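Home | News | Clubs | Sports | Calendar | Contact

Robotics club gets two arms working on one job

By a Siruvstead club member

So our club finally has a project that makes people stop in the doorway! We're calling it Nilora, and the idea is pretty simple to say out loud: two robot arms share one table and put small things into boxes together. Saying it was the easy part.

I joined in March knowing zero about robots (I came for the soldering, to be fair), and now I spend most of my free afternoons thinking about where a gripper should go. We've got 36 members this year, and the arm project has its own group that meets at 4 p.m. in the back room. We split up the work so one half writes the code and the other half sets up the table, and then we swap, which is how I ended up learning both.

The part I like best is timing. If the left arm goes in too early, the right one has to wait, and if they both go for the same spot you get a very loud groan from everybody. We keep a notebook of every try and we're at 54 now. My handwriting is in there a lot, sorry to whoever reads it next.

We take Nilora to the Lendusetti student showcase next, where each team gets 2 minutes to run its demo in front of the judges. I'm nervous and really excited! Here's the table we've been practicing on.

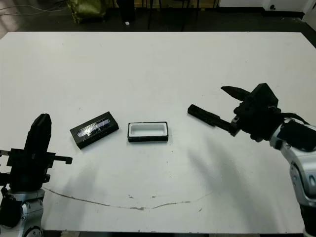
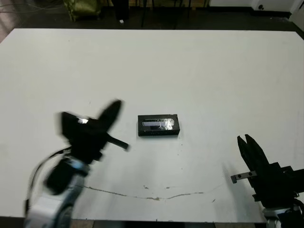 Closer in, at the grippers:
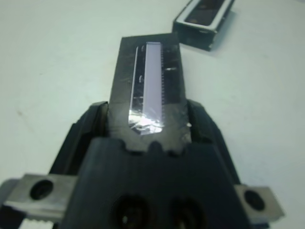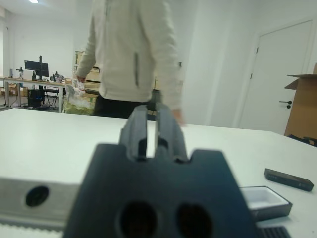

Want to join?

Come by the back room at 4 p.m. and ask for the arm group. You don't need any experience, and we'll find you a spot in the notebook.

Print this story | E-mail this story

Recent items
Showcase sign-up sheet is posted
Hosseinzadeh Hall gets new workbenches
Coding club looking for new members
Yearbook photo makeup times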